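Come fold shirts with us (by robot)
Skilten – paid sessions, part-time, no experience needed

Hi, I'm Lucero Llanos and I run the teleoperation floor at Skilten. We teach two-armed robots to handle clothes, and the way we do it is pretty simple: a person works a pair of hand controls, the robot arms copy every move, and the whole thing gets saved so a model can learn from it later. I'm looking for 13 people to be that person, starting in February.

Shirts are most of the work right now. You pick up a tee by the fabric, spread it, fold it, and then you mess it up and go again. It sounds easy until you try to grab a single layer of cotton with fingers that can't feel anything!

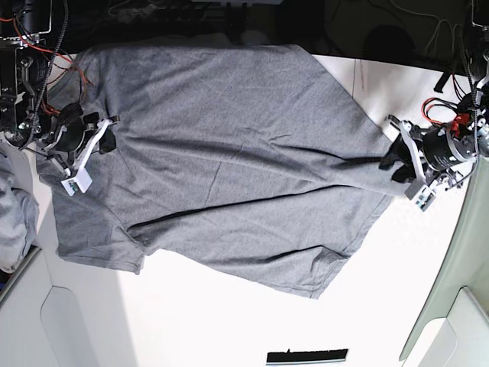

Both grippers on a gray tee at our folding station.

Our current project is called Arboleda, and the goal is 1,087 good demonstrations. We have 453 so far, all done by me and two coworkers, and we'd love to have hands that don't move like ours. Left-handed folks, please apply. People who fold shirts in some odd way their grandmother taught them, please apply too.

A session is three hours, with a break whenever you want one (your shoulders will ask for it). The first one is all practice and none of it gets saved, but you're paid for it the same as the rest. After that you'll get a short list of starting positions for the shirt – turned a bit, bunched up, sleeve under, that kind of thing – and work through it at your own pace. I'd much rather have a slow, clean fold than a fast one where the cloth gets yanked. If you drop it, keep going and pick it back up. We want those recoveries in the set.

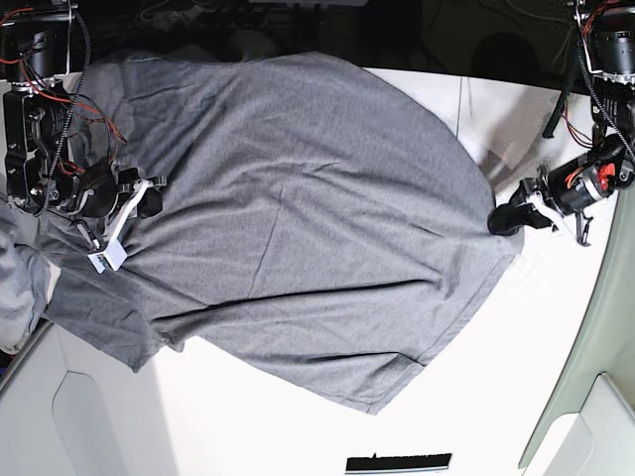
WHO WE'RE LOOKING FOR

You should be 18 or older, okay with sitting and using both arms for a good stretch, and able to see fine detail at arm's length, glasses or contacts are fine. Game controllers, sewing, knitting, playing an instrument, fixing bikes: any of that tends to help, and none of it is required. Please don't worry if you've never been near a robot. I came here from a dry cleaner's.

We do ask that you can make at least two sessions a week for six weeks. Mornings start at 9:00, afternoons at 1:30, and you can mix them. Long hair tied back, no loose bracelets, closed shoes.

We record the arms, the controls and the table cameras. We don't record your voice, and your name isn't stored with the folds. Before your first session you'll get a consent form to read at home, and you can stop at any point and still get paid for the hours you did.

HOW TO APPLY

Fill in the form on our Jobs page and pick "Arboleda operator." In the notes box, tell me which hand you write with and how you fold a T-shirt, step by step. A few lines is plenty – I read them all myself. You'll hear from me either way.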